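Simulated trial reporting

Simulated trial reporting is the practice of writing down, in an agreed form, how a robot manipulation test was carried out in software, so that a reader who was absent can judge what the result is worth. Several written codes cover it. The best known are the Vorkent rules, the shorter Jorncombe checklist and the Balogh scheme, which borrows from both. None of the three has legal force, and the evidence that any of them has made published results more reliable is thin.

Background

Testing a gripper in a computer-rendered room is cheap. A run can be stopped, altered and started again without anyone tidying up, and that ease is the root of the complaint most often made about the field: too many attempts are run and too few are reported. A success rate given without the number of attempts behind it, the starting positions used or the rule for calling an attempt a success tells a reader very little.

The Vorkent rules were drawn up to deal with this. The first version had 17 clauses, of which 13 survive in the edition of April 2021. The clauses that went were mostly those that asked for something expensive, among them a requirement that a second group repeat the test from the written record alone. Supporters called the change a tidying-up. It is hard to read it that way - the clause on repetition was the only one that checked whether the others worked.

Views from the gripper

All three codes ask for still views to be kept along with the figures. The Vorkent text wants at least one in which the fingers can be seen open before an object is approached, and asks that it be kept exactly as rendered, without turning it to bring the walls level.

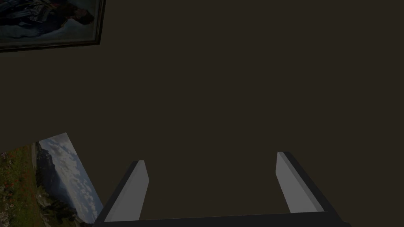
Entry maintained by the Standards Desk, Beludow Reference
Role: section editors, robotics and automation

The rule against levelling is one of the more sensible ones. With the gripper open and the pictures on the wall lying at a slant, a reader learns that the view was rotated relative to the room, which matters if the same view was fed to the control software. A levelled copy would hide this. The code is silent, however, on how dark a background may be before a view stops being useful as a record, and on whether wall decoration should be listed as part of the set-up. Jorncombe says that anything rendered must be listed. Balogh says that only things the gripper could touch need be.

What must be recorded

The Jorncombe checklist fits on one page and has 5 headings: the software and its version, the starting state, the objects, the stopping rule and the count of attempts, failed ones included. The last heading is the one most often left blank. The checklist treats a blank as an omission to be put right later, and sets no date by which this must happen.

Under the heading for objects, the person filling in the form gives shape, size, weight and surface friction. Colour and texture are optional. Critics have pointed out that many test objects are plain grey solids with no texture at all, and that a system which copes with these may be helped or hindered by a printed label, a scratch or a shiny patch. Making the surface optional lets an author skip the very detail that separates the simulated part from a real one.

Position is handled little better. The Vorkent rules ask for the object's height above the nearest surface at the start of each attempt and for a note of whether gravity was switched on. This sounds fussy, but a still view of an object with nothing visibly holding it up can mean several things, and the written record is the only place to find out which. 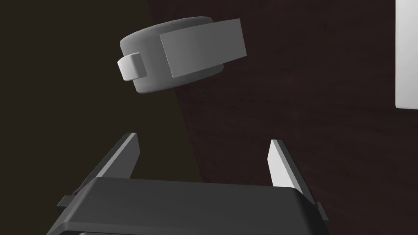 Commenting on the draft of this section, Balogh objected that the gravity note is wasted effort, as the setting is stored in the project files and anyone who cares can look it up. The same comment added that forms which ask for what the computer already knows are the reason people stop filling in forms. The objection has some weight where the files are published. Where they are withheld, which the Balogh scheme allows, it has none.

Compliance

Compliance is self-declared under all three codes. An author states that the rules were followed and may then use the name of the code in print. There is no inspection, and no list of those who have lost the right to use the name. The Vorkent rules do describe 2 grades, "full" and "partial", but a report may be graded partial with any number of clauses left out, so the lower grade promises nothing.

A review of the grades was announced for May and then put off. No new date had been given when this entry was last revised.

See also: Benchmark design; Gripper (robotics); Reporting of negative results; Simulation-to-reality gap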